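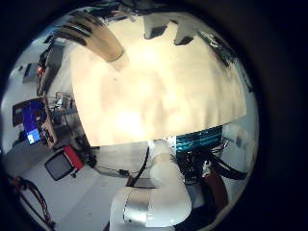 The arm at work, with the beige panel and the two white blocks

Bench team catch-up, Dovside workshop, March
Notes by me again, as I had the pen

We started at 4 with tea, and five of us round the table once the late shift had come in. Apologies from the packing side, who had a lorry in.

1. Last month's notes
Agreed, apart from the bit about the stools, which I got wrong. The stools are staying!

2. How the arm is getting on
Longish chat, this one. It now does the Marinho trays on the early shift and we do the Ellora ones by hand as before. I said I miss the trays a bit (daft, I know, but you could have a good natter over them) and a couple of people said the same. Others are very glad to have their wrists back. Last week it got through 54 trays on its best morning, and we stepped in 16 times, mostly to straighten a tray it wouldn't pick up. We'd like those stops written in the book by whoever is standing there, with a word on what went wrong, so the Veramden people have something to go on when they ring.

3. Who looks after it
This has been bothering folk. At the moment whoever is nearest gets called over, and that person's own work sits there. We agreed on a named minder for each shift, swapped weekly, and the minder has a lighter tray count that day. Office to confirm the lighter count in writing. I'm chasing that.

4. Jobs and hours
Asked again whether hours will be cut. The answer from the office is no change before summer, and they'll come to our next meeting to talk about after that. Not everyone was happy with "before summer" and I've put that down as said.

5. Training
Two half days on offer, in work time and paid. Late shift want theirs after dinner, please. I've done the first one and it was really good fun, though the screens take some getting used to.

6. Anything else
Cables near the bench: can we have them tidied? Passed to the office.
The kettle needs descaling.

Finished at ten past five. Next one same time next month, in the canteen.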